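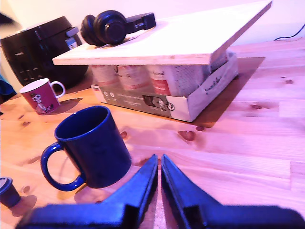
Faut-il nouer entre chaque perle quand on remonte un sautoir en perles d'eau douce ?

Pour un sautoir porté souvent, je noue partout, sauf entre les trois premières et les trois dernières perles, où le fil repasse et où le nœud se loge très mal.

Juillet, fin d'après-midi. Je note tant que c'est frais, la commande 1716 m'a pris bien plus de temps que prévu et je n'ai pas envie de refaire les mêmes bêtises sur la suivante.

C'est le sautoir de Katalin Medve, celui qui était enfilé sur nylon. Le nylon avait jauni et s'était allongé, on voyait le jour entre les perles. J'ai tout coupé sur le tapis en feutrine, rangé dans l'ordre sur la règle à gorge, puis recompté : 183 perles, dont cinq avec un perçage franchement de travers. Celles-là, je les ai mises côté nuque. Katalin m'avait demandé de ne rien remplacer (elles viennent de sa grand-mère, on ne discute pas !) donc on fait avec.

Lavage à l'eau tiède, une goutte de savon, séchage sur torchon. Pas d'ultrasons, jamais, même « juste une minute ». Tsz-kin, si tu lis ça, je pense à toi.

## Le fil

Premier essai avec la soie Hambridge, taille 4. Jolie main, beau tombé, mais le nœud disparaissait dans les perçages les plus larges. J'en avais fait une bonne quinzaine de centimètres avant de l'admettre, à force de me dire que ça se calerait tout seul. Ça ne se cale pas tout seul. Tout défait.

Deuxième essai en taille 6, et là le nœud tient sa place, sauf que l'aiguille torsadée refusait de passer dans sept ou huit perles. J'ai repris les perçages à l'alésoir diamanté, perle sous l'eau, en tournant à la main. Salim Wanyama fait ça à la micro-perceuse et il va trois fois plus vite. Moi j'ai trop peur de l'éclat au bord du trou, alors je tourne, j'écoute un podcast et je râle.

À retenir :

- étirer la soie la veille, suspendue avec une pince au bout (je l'ai fait pour la 6, pas pour la 4) ;
- couper large, ma longueur de fil était trop juste et j'ai fini les derniers nœuds du bout des ongles ;
- serrer à la pointe, puis pousser avec l'ongle du pouce, sans tirer sur la perle suivante ;
- changer d'aiguille dès que le chas s'aplatit.
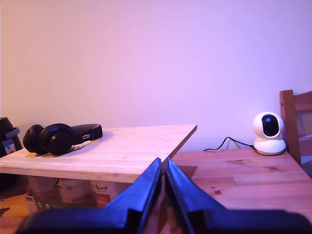 ## Le fermoir

Elle voulait garder l'ancien, un petit poisson en argent dont la languette ne claquait plus. J'ai rouvert la languette à la lame de cutter, très doucement, et ça claque de nouveau. Combien de temps, mystère. J'ai glissé un fermoir Avenetti dans la pochette au cas où, elle choisira.

Pour la cannetille, j'ai pris la plus fine qui restait dans le tiroir. Elle couvre bien le fil au niveau de l'anneau, mais elle s'écrase si on serre le dernier nœud trop fort, et bien sûr je l'ai serré trop fort la première fois. Il en reste deux bouts, en recommander chez Kakum avec les anneaux de 5 mm.

L'argent du fermoir était presque noir au dos. Bicarbonate, puis chiffon doux. Toàn Vương propose de finir au papier grain 200 sur les pièces très piquées, pour ma part je trouve ça beaucoup trop agressif sur un poisson de cette taille, on perdrait les écailles.
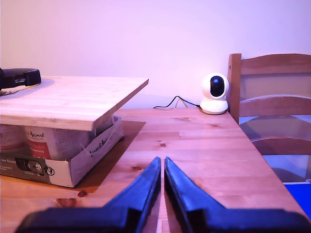 Reste la question du repos après montage. Un sautoir tout juste noué vrille toujours un peu, et si on le range enroulé dans sa pochette, il garde le pli. J'aimerais le laisser bien à plat, en grand U, le temps que la soie se détende. La planche claire posée sur le plateau en carton, à gauche de la table, ferait un bon support avec une chute de feutrine dessus : c'est plat, et le bois est assez clair pour qu'on repère tout de suite un nœud mal serré. À tester sur la prochaine commande, qui est le double rang d'Ottó Hegyi.

Pour celui-là, prévoir les deux rangs dans le même bain de soie, sinon les blancs ne s'accordent pas. Tsz-kin Leung s'occupe du rang court, moi du long, et on compare la tension des nœuds avant de poser le fermoir.

Rappeler Katalin demain matin pour l'essayage.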